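Ticket 335: Moving cost calculator gives a figure I don't believe
Opened by: Laurier Beaulieu
Product: Kodus relocation planner, web version
Status: Reopened

Tuesday, 9:10 am
I'm moving from Thibodeau to Uston in March and your planner says I'll be better off every month once I get there. I have lived on this earth long enough to doubt that. Uston rents are higher than ours for anything with a door that closes. I put in a one-bedroom, no car, one cat, and it told me my housing costs would drop by 38 per cent. Please tell me where that number comes from.

9:45 am, Support
Hi Laurier, thanks for getting in touch. The planner compares your current costs with typical costs in the neighbourhood you've picked. Could you try clearing your browser cache and running the comparison again?

10:20 am
Cleared it. Same 38 per cent. I also tried it on my sister's laptop, which has never been near your site, and got the same thing. I didn't expect the cache to be setting the rent in Uston, but it's done now.

11:05 am, Support
Thanks for checking. Which neighbourhood did you choose, and did you fill in the section called "Your home now"?

11:30 am
Droltent, the part near the rail yards. And yes, I filled in every box. Current rent, heat, hydro, internet, tenant insurance. The form let me pick "monthly" for all of them except the rent, where the menu was greyed out. I assumed it knew what rent was. 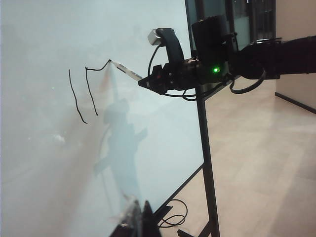 1:15 pm, Support
We can reproduce this. When the rent menu is greyed out, the planner falls back to whatever period was used last on that page, and on a new profile that is "every four weeks". Your current rent is being scaled up before the comparison. As a workaround, choose "weekly" for internet, then switch it back to "monthly", and the rent menu should open up.

1:50 pm
Did that. The menu opened and I set it to monthly. The saving went from 38 per cent to 30. So your bug explains some of it, and I'm still supposed to believe I can move to a bigger city and pay a good deal less. I looked at listings in Droltent over lunch. There wasn't one I could find that came in under what I pay now. Where are your Droltent rents coming from?

2:40 pm, Support
The figures are an average of listings for the neighbourhood. We've asked the data team to look at Droltent in particular.

2:55 pm
An average of which listings? If it includes rooms in shared houses, that would do it. A room with a hot plate and a shared bathroom is not a one-bedroom, whatever the ad calls it. I'd also like to know how old they are.

4:30 pm, Support
You're right about the shared rooms. Droltent has 2 listing feeds, and one of them marks a private room in a shared house as a one-bedroom. We've switched that feed off for Droltent and will check the rest of Uston. We're marking this as solved.

4:50 pm
Please don't mark it solved yet. I ran it again and now the housing line says "not enough data", but the green banner at the top still says I'll save money by moving. On what? Transit? I walk to work at the moment and it costs me nothing.

I've given notice on nothing and booked no truck, so there's no harm done on my end. Somebody else might be less stubborn and sign a lease on the strength of that banner. I'd take it down whenever the housing line is blank.

5:20 pm, Support
Reopened and passed to the web team. The banner is reading a saved result from your earlier run. We'll update this ticket when the change is live.

5:25 pm
Fine. I'll test it myself before you close it.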